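Clostton Home Forum > Bathrooms > Counters and storage

Black marble vanity, white vessel sink: where does everything GO?

gleice_e
We rented a place with a bathroom counter I would never have picked and now kind of love: black marble with thin white veins, and a white rectangular vessel sink sitting on the left half of it. The sink is shallow and flat on the bottom, so it splashes if you so much as look at the faucet wrong. But it's pretty!

My problem is the stuff. There's no medicine cabinet and no drawers, so every bottle we own has ended up on the right side of the counter, and on black stone every single one of them shows. Dust shows. Toothpaste shows. I wiped it down last night and by breakfast it looked like somebody had been baking in there.

So I've started a clear-out. I dragged in a big cardboard box left over from the move, put it at the back of the counter with the flaps open, and I'm going bottle by bottle. Box or counter, those are the choices. The soap dispenser with the blue pump stays by the faucet, no discussion, I use it all day long.

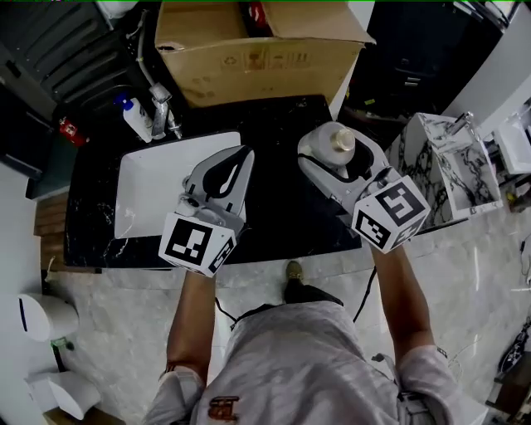 What I can't settle is how strict to be. My sister Angelica says the counter should hold soap and nothing else, and she has a bathroom like a hotel so I guess it works for her. I want a few nice things out. There's a white bottle with a shiny gold cap that I think looks great against the black, and I'd keep it there even if it was empty. Am I being silly? What do you all leave out?

hajni_k
Not silly. Gold and white on black marble is the whole reason people put that stone in! Keep the gold cap one, put it on a little tray, lose the rest. A tray makes three bottles look like you meant it.

trummer_s
I'm going to disagree with the tray. We had one for a year. Water gets under it, you don't notice, and then you lift it and there's a ring. Ours was real marble too, and the ring never came all the way out. I tried a poultice twice. If you want bottles out, stand them straight on the stone and move them when you wipe.

hajni_k
Severin, that's a tray with a flat bottom. Get one with feet. Mine's been on my counter since February and there's no ring.

trummer_s
Mine had feet. Tiny ones, but feet.

hajni_k
Then tiny feet are the problem :)

edi_lacerda
Can I talk about the box for a second? I did the box thing when we moved and it sat in my hall for 4 months because I never decided what happened to it afterward. Pick a date now. Tape it shut, write the date on the side, and whatever you haven't gone digging for by then goes. I had to dig for exactly one thing and it was the nail scissors.

Also is there a fire extinguisher in the corner there on the left? I'd leave that where you can grab it and not let baskets creep in front of it. I'm always moving ours out of the way and then forgetting where I moved it.

gleice_e
Yes, little red one, it came with the apartment. It's sort of tucked in the shadow and I'd stopped seeing it. Point taken, no baskets over there.

The date idea is good. 2020-07-02 is going on the box tonight and I'll give it 10 weeks.

trummer_s
10 weeks is generous. Half of that stuff expires. Check the bottoms for the little open jar symbol before you bother storing any of it.

angelica_enr
Hi, I'm the sister. I did NOT say soap and nothing else, I said soap and a plant. And I told her to get a wall shelf over the right side, which she's ignoring.

gleice_e
I'm ignoring it because we rent! I'd have to drill.

angelica_enr
There are stick-on ones.

edi_lacerda
Stick-on shelves and a steamy bathroom, good luck. Mine came down at two in the morning with a full bottle of conditioner on it. I'd go with a narrow rolling cart instead, if you have floor space next to the counter. Everything you use every day goes in the top, everything else underneath, and you can push it out of the way to mop.

hajni_k
Seconding the cart. And for the splashing, try opening the faucet less than you think you need. Shallow sinks are all like that, my mother's is the same shape and she keeps a folded washcloth by it permanently.

gleice_e
Okay, measuring for a cart tomorrow. Gold cap bottle stays on the counter, bare stone, no tray for now (sorry Hajnalka). Does anybody know what to wipe black marble with so it doesn't streak? I've been using plain water and a T-shirt.

trummer_s
Plain water is fine. It's the drying that matters. Second cloth, dry, right after. No vinegar, ever.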